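Keeping your papers in order for a court hearing

Start a folder the day you file. Write the case number on the cover and inside the flap, in pen. If your number is 3642, put 3642 on every loose sheet too, top right corner.

Sort by date, oldest at the back. Number the pages in pencil first — you will add something later — and ink them the night before. Plain dividers are fine. A binder with 3-inch rings holds most petitions with their exhibits.

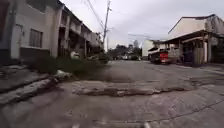 Should I bring the originals?
Bring them in a separate envelope and hand over copies unless the judge asks otherwise.

Keep one full set at home. Sombat Khunthong, who clerked for years, used a kitchen drawer and a freezer bag for each exhibit. Staples rust in a damp drawer, so use plastic clips.

For long files, make a one-page index. Mine ran to 310 pages last November and the index saved a lot of flipping. List the exhibit, the page and a few words on what it shows. Tape a spare copy inside the back cover.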